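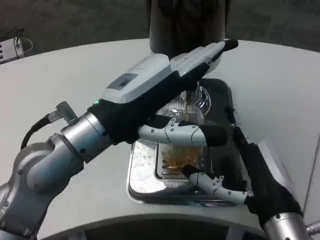 Coffee station, two-arm hold

January
Ignacio Calvo

Picked up where we left off before the break. The goal for this week is still the same: the robot holds the glass under the spout with both hands while the coffee runs, then moves it off the tray without spilling. The class demo needs the whole thing done in one go. So far we have it in pieces.

Setup is as before. White curved table, drip tray near the middle, gloves on both hands. We went with the ribbed glass again. The left finger goes across the top of the glass and the right one rests along the lower front. We tried it the other way around in the fall and the left arm kept running into its elbow limit, so leave it like this.

What I changed since the last entry

1. Lowered the approach height of the right hand. It was coming in high and then dropping, and the drop knocked the glass sideways when it was empty. Now it comes in low from the right and slides up to the glass.

2. Slowed the last part of the left hand's move. The old speed was fine with water in the glass and bad without.

3. Wrote the wait into the sequence. Before this, somebody had to press a key when the pour was done. It now waits for a fixed time. This is a crude way to do it and I know that, see below.

4. Renamed the recordings folder. Everything from the two-arm hold is under Drasen now. The old single-hand ones are still in Delik. Please don't mix them again, it took me most of a morning to sort out which was which.

Runs

Did 13 full runs with coffee. In 5 of them the glass shifted when the right hand arrived. It never tipped over, but twice it ended up far enough off that the stream was hitting the inside wall close to the rim. I stopped both of those by hand. The other runs held through the pour.

All of the shifts came in the first part of the session. I had set the glass down by eye. After that I started lining it up with the slats of the grate before each run and the problem went away. That tells me the hold is fine as long as the glass starts where the program thinks it is, and we have no margin if it doesn't. For the demo one of the students will be placing the glass, so we need either a mark they can see or some way for the arm to find it.

Lifting off the tray: 2 tries, both bad. The fingers keep the glass from moving sideways but they don't carry it. With the left finger lying across the top there is nothing under the glass and very little squeeze from the sides. On the first try it slid down as soon as the hands went up. On the second I raised the grip force and the right glove bunched up under the finger, and the glass turned. I put it back and left the lift alone for the day.

I think the lift needs a different grip altogether. Hold for the pour, let go, regrip low on both sides, then lift. More steps, but each one is simple. The Arrieta group did something like that last year with the soup bowls and their code should still be on the shared drive.

Gloves

The black fabric is okay for grip on dry glass. When it gets coffee on it, it slips a little and then it gets sticky once it dries. We have one spare pair. I would like to wash this pair before the next session and see if they shrink. If they do, the fingertip openings will be too tight and we'll have to cut new ones.

Also check the screws on the left finger segments. One was loose at the start and I tightened it with the small driver from the blue case. Didn't check the right hand.

Cable on the left arm

Still loops down on the outside. It stays clear during the pour but I don't like it for the lift, where the arm turns in toward the middle. I want to move it in closer with a strap before we run the new grip. Leave enough slack at the connector – last time someone pulled it tight and we lost the hand halfway through a run.

About the wait time

A fixed wait works only as long as the machine pours the same amount each time. It mostly does. The first cup after it warms up takes longer than the rest. If the hands let go early there is still coffee coming down, and the student version of the sequence moves right away. For now I made the wait long enough to cover the slow first cup and everyone gets to stand there a bit.

Better would be to watch the level in the glass. The walls are clear so the liquid shows, but the ribs at the bottom throw a lot of reflections and the level check was jumping all over the place when the glass was nearly empty. A plain straight-sided glass might fix that. Someone bring one in.

Housekeeping

The tray needs a proper wipe after each session. Drops dry on the steel and the camera picks them up as edges. Paper towels are almost gone.

Log file for the good runs starts at 769. Anything before that is from setting up and can be deleted.

Next time

– mark the glass position on the grate
– strap the left cable
– check screws, right hand
– copy the regrip code from Arrieta and try it with an empty glass first
– ask Ovulia if we can keep the coffee machine until the demo or if they need it back
– wash gloves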